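In Praise of the Plain Old Broom

I've been sweeping floors for most of my grown life, first at home and then in shared workrooms, and I'd like to put in a kind word for the humble broom. When we took on the big upstairs room at Skirnell (70 paces from the kettle, which feels further every winter), somebody suggested a fancy vacuum. I said no, give me a broom with a long handle and a decent head, and I'll have the place looking respectable before morning tea!

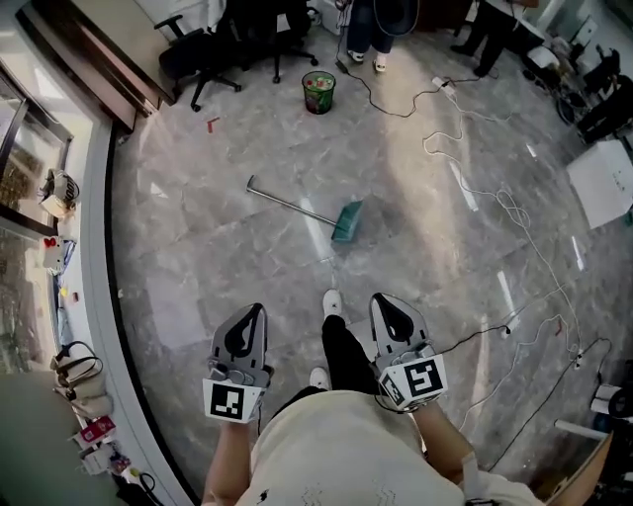 My own rule is 25 minutes in the late afternoon, once people have finished rolling back and forth on their chairs. You start at the far wall and you work toward the door, and you don't stop to read the papers you find along the way (I always do, mind you). Small bits go in the wastebasket, and the wastebasket gets emptied that same day, even when there's room for a bit more.

The trouble with most tidying advice, to my mind, is that it's all about cupboards. I've read two whole books of it and neither spent a page on the floor, though the floor is where a shared room goes wrong first. Good light helps enormously. With fluorescent lights going under a white ribbed ceiling you can see every crumb, and I'd take that over any soft, flattering lamp when I've got a broom in my hand, even if my neighbour at the next desk disagrees about the colour of it.
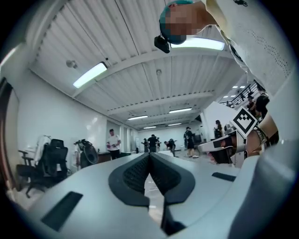 Windowsills are my other soft spot. I believe a sill should hold one living thing and not much else, or it turns into a shelf, and then you can't get a cloth along it without moving half the office.

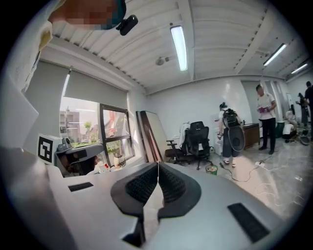 Kourkoulas wrote back to me after an earlier version of this, saying that a sill left bare just collects dust faster, and that I should try wiping it before I sweep so the dust lands where the broom can get it. Fair enough. I've been doing it that way since May and I do like it better.

Comments (2)

Zastia: Lovely read. We keep our broom out in the open as well, it gets used so much more than it did in the closet.

Skamska: Still on team vacuum, sorry! But I'll give the 25 minutes a go.

Contact us | © Skirnell Notes | Back to top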